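# Mondham Library Reopens Its Building Block Collection for Loan

May 2020

Mondham Library has completed the sorting and relabeling of its building block collection and will begin lending sets again to households, schools and child care providers in the district. The collection holds 179 sets. Reservations are open now, and pickup will be by appointment at the side entrance on Randgate.

The block collection was started as a small shelf in the children's room and grew over the years through purchases and donations. By last November it had become difficult to manage. Sets came back with pieces from other sets, several storage tubs had lost their lids, and the printed contents cards no longer matched what was inside. Lending was paused so that the whole collection could be laid out, checked and put back in order.

The work was carried out in the lower meeting room, where long tables were set up by color and by size. Staff emptied every tub, separated the pieces, and compared them with the original purchase records where those could be found. Sets that could be made whole were returned to their tubs. Pieces without a set were placed in a general supply, which will be used to fill gaps as they occur.

A total of 1,456 single blocks passed through the general supply during the sorting. Many have already gone back into sets. Of the remainder, 454 are being kept as spares and the rest will be offered to classrooms that have asked for loose blocks for counting and building lessons.

The large plastic blocks received particular attention. They are the most frequently borrowed items in the collection and are popular with families of younger children, who find them easier to hold and stack. Each was looked over for cracks, sharp edges and loose seams. Light surface marks were not treated as a reason for removal, and borrowers should expect to see them on many of the pieces. 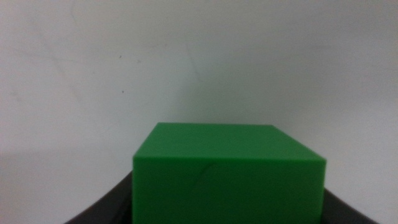
*A green plastic block with a faint line on its front face.*

Blocks with cracks or broken corners have been withdrawn. So have a number of painted pieces whose finish had begun to flake. Withdrawn plastic pieces will be recycled where possible. The library asks borrowers not to attempt repairs at home with glue or tape, and to report damage on the return slip instead. There is no charge for ordinary wear.

New tubs were supplied by Lytvynenko, a storage and shelving firm with a warehouse in the district, at a reduced price. The tubs come in two sizes and stack on the existing shelves. Each has a contents card inside the lid and a second card in a sleeve on the front, so that a set can be checked without being opened all the way. The cards give the number of pieces by color and by shape, along with a suggested age range.

The catalog has been changed as well. Sets were previously listed under the name of the donor or the year of purchase, a system that was of little use to anyone looking for a particular kind of block. They are now grouped as follows:

- Large plastic blocks
- Small plastic blocks
- Plain wooden blocks
- Painted wooden blocks
- Arches, ramps and roofs
- Mixed sets for groups

Mixed sets for groups are intended for schools, child care providers and clubs. There are 63 of them, and they may be kept for six weeks. All other sets may be kept for three weeks and renewed once, provided that no other borrower has asked for them. A household may have two sets at a time.

Under the current arrangements, borrowers will not be able to browse the shelves. Reservations should be made by telephone or through the library's website, and a pickup time will be given when the set is ready. Sets will be placed on a table inside the side entrance. Borrowers are asked to arrive at the time given, to bring a library card, and to bring a bag or cart for the larger tubs, some of which are heavy when full.

Returned sets will be held for several days before they are checked. Plastic blocks will be washed in warm water with mild soap and left on racks to dry. Wooden blocks will be wiped with a damp cloth. Borrowers do not need to wash sets before returning them, but pieces should be dry and free of crayon, clay and stickers. Tubs should be returned with the lid closed and both cards in place.

The library also wishes to remind residents that a number of sets borrowed before the pause are still out. These may be returned at any time during pickup hours, and no late fees will be charged. Single blocks found at home are also welcome, even if the set they came from has already been returned. They can be left in the marked box beside the side entrance.

Donations of blocks are not being accepted at present, as shelf space is limited and the general supply is well stocked. The library expects to review this later in the year. Residents with complete sets to give away may wish to contact the Drindulness Family Center, which keeps a playroom and has said that it would be glad to hear from them.

A printed list of all sets, with piece counts and age ranges, is available on request and can be mailed to households without internet access. Schools and child care providers that held a group account before the pause do not need to apply again, but they should confirm their contact details when making a first reservation. New group accounts may be opened by telephone.

Questions about reservations, returns or group accounts should be directed to the children's desk at Mondham Library during regular telephone hours. Pickup appointments are offered in the morning and early afternoon - evening times will be added if there is enough demand.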